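Search this site Go

Home Fixtures Ground Supporters Contact

Farton ground: pre-season walk-round, with comments

Filed under: Ground & Facilities, Matchday

Done in June by Kiran Nautiyal, with the list the league sends out. Ticks are the club's own from last season. Comments are mine, and where I disagree with a tick I've said so.

1. Turnstiles
Both turn freely and lock off. OK.
Comment: The counter on the car park side was said to be "recently checked". By whom? There's no entry in the book. I pushed it round 30 times and it read 30, so I'll allow it, but I want a date written down next time.

2. Main stand, seats and steps
Ticked last season as "all sound". Not OK.
Comment: Five seats in the back row rock when you lean on them, and one has a bolt missing altogether. I am told this happened over the winter. The rust in the bolt hole says it's been longer than that. Rope the five off until fixed. The yellow paint on the step edges has worn away on the way down to the tea bar, where everybody walks, and is perfect at the far end, where they don't.

3. Wogan End terrace
Crush barriers: pushed, pulled, no movement. OK.
Comment: Capacity on the sheet is 385. I can't find out how anyone arrived at it. The terrace lost a strip at the front when the new fence went in and the number never changed. Leave it at 385 for friendlies if you must, but have it measured again before the first league match.

4. Pitch surround
Rail secure. Gap from touchline to rail meets the league's figure on three sides. Fourth side to be re-marked.
Comment: "The lines will be moved" was the answer two seasons running. I'll believe it when I see white paint.

5. Goals
Home end fine. Away end: net hooks cracked, replace before use.
Portable goals: chained up, anchor weights present. OK.
Comment: Chained up on the day I came, anyway. The grass behind the dugouts has two goal-shaped yellow patches.

6. Floodlights
Certificate seen. OK.
Comment: The certificate covers the columns and the wiring. It says nothing on how bright the lamps are, and the corner by the Otus hoarding has been gloomy for as long as I've been coming. Players have been moaning about crosses from that side and they have a point.

7. PA and emergency message
Speakers heard in both stands and on the terrace. Not heard in the toilets.
Comment: An evacuation message that can't be heard in the gents at half-time is no use. The Lomomum speaker set was sold to us as covering "the whole ground". Get them back to show us.

8. Clubhouse and function room
Exits clear, both push bars work. Extinguishers in date. Wall TV bracket tight.
Comment: Room limit is 50 and the sign says so. On derby day I'd like to hear from anyone who thinks it was kept to. A head count at the door, please, written down. 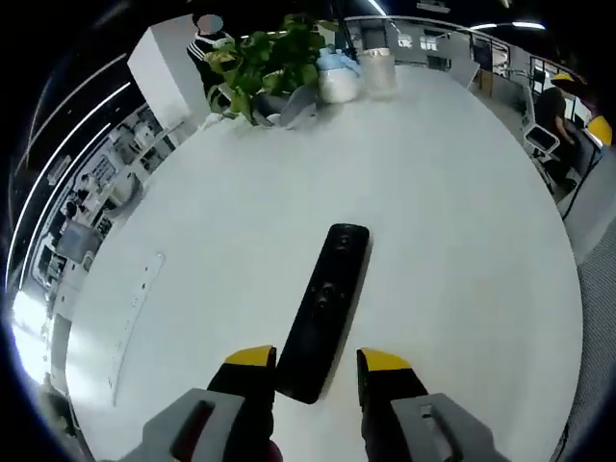 Item 8: remote control on the white round table.

9. First aid room
Stretcher, blankets, defibrillator present. Pads in date. OK.
Comment: Key kept in the office, and the office is locked once the match kicks off. Put a second key in the home dugout.

10. Away changing room
Shower runs. Floor drain slow. Bench wobbles.
Comment: Ticked as "good" last year. I'd ask the visiting teams.

Result: not passed. Items 2, 5 and 7 to be put right before the first friendly, item 3 before the league starts. I'll come back and look for myself, so please don't just send me the sheet with new ticks on it.

K. Nautiyal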